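Search this site
Search
Prikdale Walnut Carving Board, reviewed after a winter of use

Filed under: Cutting boards, Kitchen, Long-term tests

I bought the Prikdale walnut board in the fall to replace a plastic one that had gone fuzzy in the middle. It cost $93 with shipping. The company also sells a version without a groove for $74, and if you mostly chop vegetables you may want that one, for reasons I get to further down.

The board came in a plain carton with a sheet of care instructions and nothing else. No oil, no feet. It had a dry feel out of the box, so I gave it two coats of mineral oil a day apart before I put any food on it. The color got a lot deeper after the first coat. Everything I say here is about the oiled board.

Mine has been used nearly every day since. Bread in the morning, onions and carrots at night, a roast chicken on most Sundays. I have a Nerkard chef's knife and a cheap serrated one, and both leave marks. The marks from the chef's knife are shallow and mostly disappear when I re-oil. The serrated knife leaves scratches that stay. I now cut bread at one end only.

The juice groove is narrow. It handles a rested chicken with no trouble. It did not handle a pork shoulder, and I had to tip the board over the sink halfway through slicing. If you carve big roasts, look for something with a wider channel. Cleaning the groove takes a brush, as a sponge skips over the bottom of it. Crumbs and minced garlic collect there too, and that is my main complaint for everyday chopping. Scraping a pile of onions into a pan means going over the groove every time, and some always stays behind.

The rounded corners are good. My old board had square ones and I caught my hip on them more than once. The rim is beveled, which looks nice but doesn't help much with picking the board up from a flat counter. I slide it to the edge first.

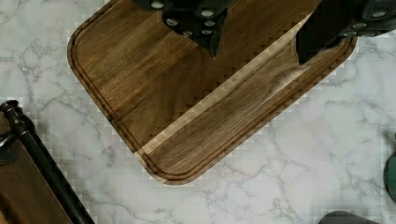 Rhonda Landry wrote to ask whether the pale streak in the walnut would soak up stains faster than the brown part, and whether she should send hers back over it. She had beet juice in mind.

I wouldn't send it back for that. The light band is sapwood as far as I can tell, and the product page does say boards may have some. I left sliced beets on mine for 7 minutes. The light wood showed a pink tint afterward and the dark wood showed nothing I could see. Salt and half a lemon took most of it off. If you want even color, ask the seller before you order.

On warping, mine still sits flat. I wash it by hand, wipe both sides, and stand it on edge to dry. I oil it once a month. I haven't put it in the dishwasher and the instructions say not to.

Would I buy it again? For carving and bread, yes. For a main prep board I would take the plain version and save the money.

Comments (3)

Mitiku Mekonnen
Same board, same problem with garlic in the groove. I flip mine over for chopping and keep the groove side for meat. Works fine with a damp towel under it.

Bereket Asfaw
Did you try board cream in place of plain oil? I use the Zelovus one in March and again in the fall and water still beads up in between.

Abenezer Gebru
Thanks for the part about the pork shoulder. Ordering the plain one.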